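FOR IMMEDIATE RELEASE – 29/01/2022

Orance to change how special meals are ordered and loaded on all flights from April

LERNBERG – Orance, the regional airline based at Lernberg, is changing its onboard catering from the first week of April. Main points below, full menu to follow.

Special meals first, as that's what most of the mail has been about. Vegan, vegetarian, gluten-free, low-salt and kosher meals can now be booked up to 16 hours before departure. Old cutoff was two days. The booking page will show a meal as "requested" and then as "loaded" once the kitchen has signed it onto the flight. If it doesn't say loaded, it isn't on the plane, and passengers will get a text message before they leave for the airport.

Until now the confirmation on the booking page only meant that the request had been recieved. It said nothing about the trolley. The airline accepts that this was confusing and that a good number of passengers boarded with a confirmed meal and ate crackers.

Catering on flights out of Lernberg moves to Lumatano, which takes over the airport kitchen from the present supplier. Flights out of Krajčí will still be supplied locally, same menu, same labels. Trays for special meals get a green sticker with the seat number on the lid, and the crew list will match. 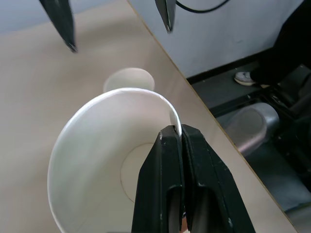
Replying on the airline's passenger page after the outline went up this week, one frequent flyer on the Krajčí route wanted to know what happens when the seat number changes at the gate, as it did on three of their last flights, because the sticker will still say the old row and the meal will go to whoever is sitting there. Fair question. Orance says the crew tablet will carry the name as well as the seat, and the name wins.

Hot breakfast is back on departures before 9 a.m. Two choices – an omelet with potatoes, or oatmeal with stewed fruit, which is vegan and gluten-free. The scrambled eggs are gone. They don't reheat well in a tray and the feedback forms were very clear on that. The omelet was picked after a tasting with 222 passengers on the Lernberg to Krajčí route, of whom 217 filled in the form. Almost all finished the tray.

Afternoon and evening flights get a cold plate or a hot pasta dish. Bread roll with everything. Fruit instead of the chocolate bar on request, no advance order needed, while it lasts.

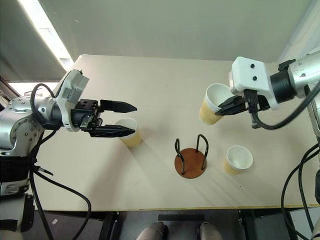
Coffee and tea stay free in both cabins. Oat milk will be on every trolley, not just in the front rows. Juice and water free as before, beer and wine for sale, prices unchanged until the end of the summer timetable.

If a booked meal is missing anyway, crew can offer anything from the paid menu at no charge, and the passenger gets a voucher by email within 2 working days. No form to fill in. The crew member logs it on board and thats it. Vouchers are good for a year and can be used on food, bags or seat choice.

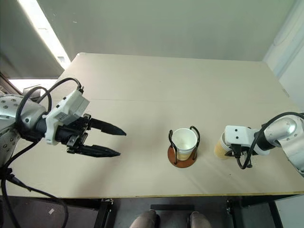 Passengers who already have a special meal booked for April or later don't need to do anything. Bookings carry over. Anyone who booked through a travel agent should check that the meal shows on the Orance page too – agent requests don't always come across, and the agent can resend it.

Meals for children can be ordered the same way, same cutoff. Baby food can be warmed on board, please ask after takeoff and not during boarding.

Full menu with allergen lists goes online in March. Print copies at the Lernberg and Krajčí service desks.

Media contact: Orance press office, Lernberg. Weekdays, office hours. Menu photos on request.

ENDS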